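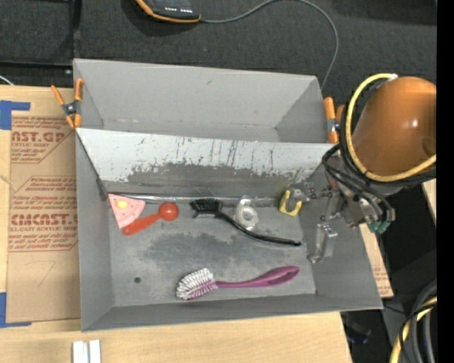
Finally sorting out the hall closet before the move, and it's going slower than I hoped. We have 14 boxes from the Lirkov place that never got opened, not once, since October. Most of it is small stuff. Batteries, tape, a bag of curtain hooks, keys to who knows what. My new rule is that anything small gets spread out flat where I can see it, a few things on the floor of a big gray metal bin with some bare metal showing around them, and then I decide. Piles are where I lose teh whole afternoon.

Movers quoted 622 for the truck and two guys. Fine. Gustach wanted more and couldn't do stairs, so no. Still waiting on Pruken to call back about the storage unit – if they don't by tomorrow I'm just going with the one on Nkuna Road, even though the parking is awful.

Done so far: 4 boxes. Two went straight to the thrift store, one was all cables (kept the printer one, tossed the rest), one was mostly mugs wrapped in newspaper. Kept 2 mugs. Ok, three.

Things I still need: more tape, a fat marker, somebody to take the ugly lamp. It works! Free, you just have to come get it.

Kitchen is next and I dont want to talk about the kitchen. More when the closet is empty.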